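Tempo de leitura: 5 min
18 partilhas · 7 comentários

"O brinquedo bom é o que volta da casa dos outros com a tinta lascada"

Combinámos às nove e meia, numa sexta de julho, e às dez ela ainda estava a assinar devoluções ao balcão. Casaco pelos ombros, óculos na testa, dois telefones. A ludoteca Nalard abre ao público só depois do almoço mas a porta nunca está fechada, percebe-se logo. Entra gente. Um avô com um saco de peças de encaixe, uma mãe que quer renovar um triciclo por mais duas semanas e não pode, há fila para o triciclo.

"Senta-te onde houver sítio", diz a coordenadora. Sento-me num banco de criança. A conversa fez-se assim, aos bocados, entre um cliente e outro – ela não gosta da palavra cliente, diz sócio.

A ideia da ludoteca é simples: paga-se uma quota anual, levam-se brinquedos para casa, devolvem-se. Como livros. Começou numa arrecadação emprestada, com o que sobrou das casas de três famílias. Hoje o catálogo tem 3.471 peças registadas, dos puzzles de madeira aos jogos de tabuleiro para adolescentes, e mais de 224 famílias inscritas.

"As pessoas acham que isto é para quem não pode comprar. Também é. Mas metade dos sócios podia comprar tudo e não quer a casa cheia", explica. "O miúdo brinca quinze dias, farta-se, devolve. Os pais é que têm pena."

Pergunto-lhe se as crianças não choram na hora de devolver. Ri-se.

"Choram na primeira vez. Na segunda já vêm a pensar no que vão levar. Tive aqui uma menina que quis entregar uma quinta de animais ao menino seguinte em mão, a explicar-lhe que o cavalo não se punha ao pé das galinhas. Era a regra dela. Ele levou aquilo muito a sério."

Antes disto trabalhou onze anos numa loja. Vendia o que lhe mandavam vender, diz, e no Natal chegava a casa sem voz. Não fala mal do sítio. Aprendeu lá a ver defeitos: uma costura que vai abrir, uma roda mal presa, um verniz que não vai aguentar a boca de um bebé. "Passo a mão por tudo. Se me arranha a mim, arranha-os a eles."

O telefone toca, é da Uvwood, a oficina que lhes faz os arranjos. Estão atrasados. Ela ouve, diz que sim, diz que não, desliga e fica a olhar para o aparelho.

"Duas semanas. Duas semanas para colar um telhado."

As reparações são a despesa que mais lhe custa explicar a quem financia, conta depois. Toda a gente percebe que se compre um brinquedo novo, há fotografia, há fita. Para cola, parafusos e horas de bancada já é preciso escrever três páginas. A Uvwood faz-lhes preço, mas não trabalha de graça nem devia. O plástico é outra conversa: quando parte, quase sempre partiu de vez, e ela guarda os restos numa caixa para peças sobressalentes que, confessa, nunca ninguem abre.

Compram pouco, e devagar. Madeira de preferência, embora não seja fundamentalista – é a palavra que usa. "Há plástico ótimo. Há madeira horrível, que lasca, que pesa, que cai em cima do pé. Não me venham com o brinquedo bonito para a sala dos pais."

E pilhas?

"Pilhas, o menos possivel. Não é ideologia, é o barulho. Temos um tambor elétrico que já foi devolvido no próprio dia. Duas vezes."

O sistema de reservas é da Studora e mudou no ano passado. Antes era um caderno. Ela tem saudades do caderno, admite, mas só da parte de trás, onde escrevia recados: esta família tem um bebé a caminho, este menino não gosta de texturas peludas, ligar à avó e não ao pai. No programa novo há um campo de observações, pequenino. Vai escrevendo por abreviaturas que só ela percebe, e as colegas queixam-se com razão.

Dez e quarenta. Café de máquina, fraco. Falamos do faz de conta, que é do que ela gosta mesmo de falar. Diz que os adultos perguntam sempre pelo lado educativo – se ensina os números, se ensina as cores, se dá para aprender inglês. Uma loja a fingir não ensina nada disso à cabeça e ensina a esperar pela vez, a negociar, a dizer que já não há pão.

"Uma mãe perguntou-me para que idade era um fogão. Eu disse: até quando ele quiser. Ficou muito ofendida, queria um número na caixa."

Tem opiniões sobre os tais números. Acha que servem para a segurança, peças pequenas e isso, e que depois atrapalham. Já viu rapazes de doze anos deitados no chão com comboios de três, felicíssimos, até entrar alguém da escola.

E há os meninos a quem os pais não deixam levar a boneca. Menos do que antes. Ela não discute ao balcão, deixa a boneca à mão na vez seguinte. "Não sou eu que vou educar os pais dos outros. Mas a prateleira é minha, arrumo como quero."

A próxima coisa é a carrinha. Querem levar caixas às aldeias onde não há creche nem loja nem autocarro depois das seis, e há uma candidatura entregue à Fundação Singhal, sem resposta ainda. Se vier, compram em segunda mão. Se não vier vão no carro dela, que já cheira a plasticina.

Insisto: e o que é que faz um brinquedo durar, afinal? Pensa um bocado. Alguém bate ao vidro, faz sinal que espere.

"Que dê para mais do que uma coisa. Uma cozinha de brincar nunca é só cozinha."

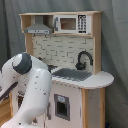 "É restaurante, é farmácia, é laboratório de veneno. Já foi balcão de correios uma tarde inteira, com folhas de alface a fazer de cartas. Agora um boneco que só diz uma frase diz aquela frase e pronto, ao terceiro dia está debaixo da cama."

Levanta-se, vai abrir. É o avô outra vez, esqueceu-se de entregar duas peças, traz-as no bolso da camisa.

7 comentários

Relacionados
– Bibliotecas de ferramentas: pedir um berbequim ao bairro
– O que fazer a um puzzle a que falta uma peça
– Jogos de tabuleiro para noites de chuva
– Creches rurais: a espera pelo autocarro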